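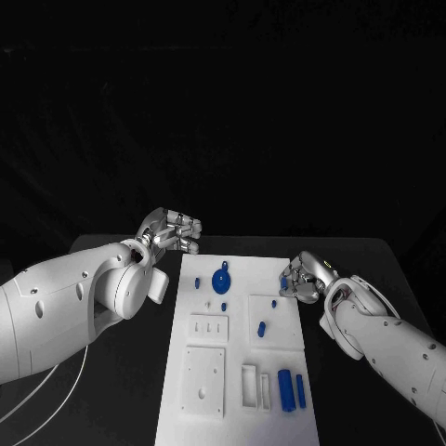
2019-12-30

I have spent most of my free evenings this month on a peg board, and I want to write down what I learned before I forget it and do it wrong again next year.

The idea came from Comfort Ayaaba, who runs a hand skills group for adults getting movement back after an injury. She had been using a set of store-bought boards from Pleduvis. They are well made, but the holes are generous and the pegs are thick, and people got past them in a couple of weeks. She wanted something with smaller parts, a few things to turn and slide, and colors that stayed easy to see. I said I would try.

The first thing I settled was the color. White for everything that stays put, blue for the parts you handle. I tried an early version with four colors and it looked cheerful, but the people in Comfort's group kept asking whether the colors meant something. They had to stop and work out what to touch. With blue on white you know right away. A dark table helps too. A white board on my pale kitchen counter was hard to look at under the ceiling light, and on a dark surface the outline is clear from across the room.

The second thing was the shape. I went with long and narrow because it lets you work from the far end toward yourself. Horațiu Mihăilă has built a lot more of these than I have, and he told me to put the reaching tasks at the far end and the close work nearer the body. So the round knob went up near the top center, with the small pegs near it. I made the knob with a bumpy edge like a gear so fingers have something to push against. My first one had a smooth edge and it was miserable to turn with dry hands.

The pegs took the longest. I made the first ones too tall and they snapped if you pulled at an angle. Then I made them too short, and Janka Procházka, who has small hands and a lot of patience, could not get hold of them at all. What I use now is a short peg with a very slight taper. I sand the bottom third with 400 grit, wipe it, test it, and sand again if it sticks. A peg should go in with a light push and stay there when you tip the board. I keep one hole as my test hole and every peg has to fit that one first.

I also made a small square plate with three slots in a row. I like this part best. Slots are a different job from round holes - you have to line the piece up before it will go in, and you can't just press harder. I cut them narrow, then opened them up with a flat needle file. It is slow work. The middle slot on my first plate ended up wider than the other two, and everyone went for that one, so I threw the plate out and started over.

Some notes on cost. The sheet for the base was 22 dollars at the Ververidis outlet, and I have enough left over for a second board. Filament I already had. The blue is from Drimel and it prints a little glossy, which I don't mind. I bought a set of needle files for 19 dollars and they have been worth it. I did not keep track of my hours and I would rather not know.

Things I would change:

Round the corners of the base from the start. I did it at the end with the fixtures already on, and I scratched one of them.

Make spare pegs in the same batch. Small pegs roll off tables. I found one in the dog's bed and I am fairly sure there is another under the stove. The ones I made later are a slightly different blue.

Screw the fixtures down from underneath. I glued mine. The glue has held so far, but I can't swap a part without prying, and I already want to move one of the pegs a bit farther from the knob. There is not quite enough space there for a thick finger.

Put something grippy on the bottom. I used shelf liner cut to size, stuck down with double-sided tape. Before that the whole board would slide away when you pushed a peg in.

Wajid Minhas asked in an email if I would share the drawings. Yes, once I have redrawn them. The ones I have are pencil on the back of a heating bill and two of the measurements are crossed out. He also asked if the board comes apart for cleaning. It doesn't. I wipe it down with a damp cloth and go over the slots with an old toothbrush.

The next one will have a latch on it somewhere near the close end, and maybe a sliding piece if I can get the track to run straight. Comfort would like it by June. I have the base cut already and it is leaning against the wall in the hallway, waiting for me to buy more sandpaper.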